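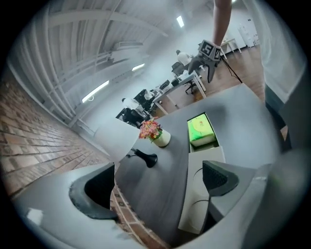

Flowers, tissues and the dark gray desk in the Lindolcombe office.

I moved to the Lindolcombe office in July, and for the first weeks I kept nothing at my desk except a laptop and a glass of water. In my earlier job we had to clean our desks every evening, so I had the habit of owning very little at work. My new colleagues are different. They have mugs, calendars, a cushion shaped like bread. When people walked past my place they sometimes asked if somebody was sitting there, and I was sitting there.

So I decided to arrange one table in a proper way. It is the long dark one beside the brick wall, which two of us share in the afternoon. I want to write down what I bought and where I put it, mostly for my sister, who is now furnishing her first office and sends me messages at six in the morning.

The flowers

I started with flowers. I would have preferred living ones, but I am away from the office for long parts of the month, and I have already killed a basil, a small cactus and something with a Latin name that was a present. These ones are artificial. They come from Pettigrew, the household store near the end of the 642 bus line, and they stood on the lowest shelf between door mats and picture hooks. The pot is white and quite small. The flowers are mostly pink and orange, with green leaves, and they are packed tightly together, so you do not see the place where the stems go in. I think this place is what usually betrays a cheap bouquet.

I was a little afraid that orange and pink would be too loud for an office. Beside a red brick wall it is all right. The wall already has so many colors in it, red and brown and some cream, that the flowers look like they belong to the same family. On a white wall I would maybe choose only one color.

The position took me longer than the buying. First I put the pot in the middle of the table, and it was always between me and the person I was speaking with. Then I put it at the front corner and touched it with my sleeve three times in one morning. Now it stands near the lamp, toward the back. I can reach it when I want to dust it, and my sleeve cannot.

The lamp

The lamp has a white shade in the shape of a drum and a black base. It was not expensive. I wanted a fabric shade from the beginning. The office has long light strips on the ceiling, and they are good for work, but after four o'clock in winter the light makes every person look as if they have bad news. A fabric shade gives a softer light on the table and does not shine into the eyes of the person opposite.

One piece of advice, if you buy such a lamp for a shared table: look at the base first. The first one I ordered had a base so wide that a notebook could not lie next to it. I sent it back and paid for the postage myself, and I am still slightly angry about this. The round base I have now takes very little room. The whole table is only 600 millimeters deep on the paper from the seller, and when a lamp takes a third of this, you have bought a lamp table.

The tray

For the tray I must thank Mingxuan Lu. I had all my small things in a cookie tin, and every time I needed a clip I made the noise of a small accident. Mingxuan Lu sent me a link to Prudine, where they sell trays and organizers, and I chose a gray one, close to the color of the table. It has compartments of different sizes.

I have moved this tray many times and I believe I have finally understood it. The largest compartment should hold the thing you take most often. It sounds simple, but I had filled it with cables only because cables are big. Cables I need perhaps on Thursday. Now something green lives there, and the green does a lot for the table. Everything else near it is gray, black or white, and the eye goes directly to it.

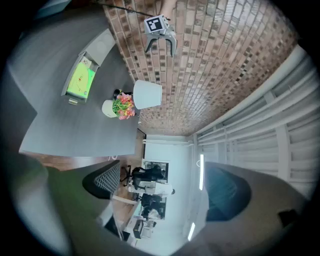

Do artificial flowers on a desk need to be washed?

A soft dry brush every two weeks is enough for most of them. If the leaves feel sticky, wipe them with a damp cloth and let them dry completely before you put the pot back.

My sister asked me this, and I did not know, so I asked the lady at Pettigrew the next time I went there. She also told me not to use hair spray, which many people recommend. It makes the petals shine for one day and after this they collect the dust even faster. I use the brush from an old watercolor set.

Where things should stand

After some weeks of trying I have a few rules for myself. They may be wrong for your table.

Tall things go to the back, with the wall behind them. The lamp and the flowers can stand close together, they even look better like this, as if they were bought as a pair. When I had them at the two ends of the table, it looked like a reception desk in a hotel where you do not want to sleep.

Flat things go in front. The tray lies within the reach of my left hand, and I am right-handed. I did it by mistake and kept it. The right hand is busy with the mouse or a pen, and the left one is free to look for a clip.

The front of the table I try to leave alone. This is the hardest rule. Papers arrive there, and a cup, and the phone of a colleague who "will be back in one second." I put the papers in the drawer at lunch and again before I go home.

Tissues should be visible. I learned this from my first manager, many years ago. If the tissues are in a drawer, a person with a cold must ask for them, and most people with a cold prefer to suffer.

What it cost

My sister wants numbers, so I looked in my notebook. Without postage, the lamp, the flowers and the tray came to 530 in our money, and I had allowed myself up to 600. The difference I spent on tea at Hisar, the small place across the street, in two visits. They give you the sugar on a separate saucer and they never take the glass away before you are finished.

What I would still like to change is the cables. I have tried clips under the table and I have tried a box, and the box is now in my kitchen, full of onions. If I find something that works, I will write about it. I also think about a small mat for cups, maybe in cork, but the table is matte and dark, and I am not sure cork would look good on it.

I notice that I arrive a little earlier than before. Perhaps it is only the bus, which changed its timetable. In any case I sit down, I push the tray a few centimeters to the left, where the cleaner does not leave it, and I turn on the lamp before I open the laptop.

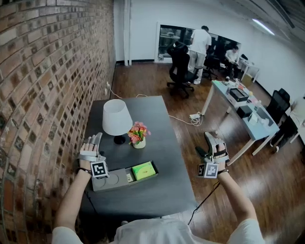
Junhao Luo wrote: I had the same trouble with flowers in the middle of the table. Mine are now behind the lamp and I forget to dust them completely, so please be careful with "toward the back." About the cup mat, try gray felt. Cork leaves crumbs after one year, at least mine did, and you find them in the keyboard.

Thank you, Junhao. Felt I did not consider. Does it stay flat after a wet glass, or does it become wavy at the edges? I will be at Pettigrew again on Thursday and can look if they have it.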